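Skip to content
Home | Courses | Workplace Kits | Mentors | Contact

The Fluren Trainee Starter Kit

Taking on a new trainee is a lovely thing to do, and it's also a fair bit of work, as anyone who has tried to organise a first week with nothing but a biro and good intentions will tell you. We put the Fluren Starter Kit together for small businesses that want to do right by their young people (and their not-so-young people, we get plenty of career changers!) but don't have a training department down the hall.

Each kit covers one trainee for 16 weeks. Inside the box you'll find a ring-bound workbook of 130 pages, a matching guide for the supervisor, a skills record that both of you sign as you go, and a set of 6 conversation cards for the monthly catch-up. The cards were Ishbel Mackay's idea, and they've become the part people write to us about most often. She spent years supervising office juniors and remembers how hard it was to get past "yeah, good thanks".

The workbook starts with the everyday business of being at work: answering the phone, asking for help, looking after your own area, writing an email that a customer can follow. After that it opens out into whichever stream you've chosen. We currently have streams for sales and customer service, stores and dispatch, and laundry and garment care, with a hospitality stream due in May. You can mix units from two streams at no extra charge, just pop a note on your order and Sheena will sort it out before it's packed.

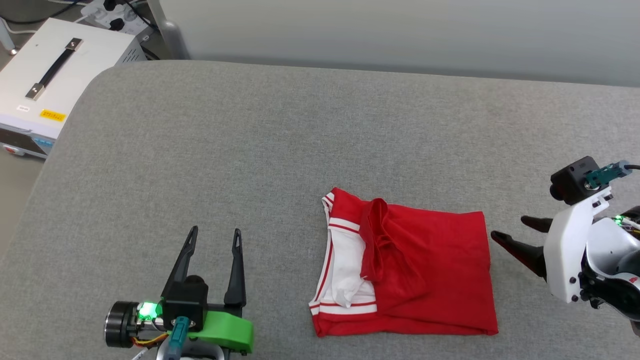
Garment care stream: a red top with white trim, partially folded.

Paper stock is a good heavy weight and takes pencil, pen and highlighter without bleeding through. The binder has a wipeable cover in navy or dark green, and refill pages are sold separately, so you can keep the same binder going for your next trainee.

Ordering for a larger group? Our printer can handle runs of up to 500 kits with your own logo on the cover. Please allow a little longer for these, and ring Euan Strachan first for a chat about colours and proofs. He's at his desk from 8.30 in the morning and enjoys a phone call.

Subscribe to our newsletter for new streams and refill offers. Unsubscribe whenever you like.

© Fluren Workplace Learning | Contact us | Back to top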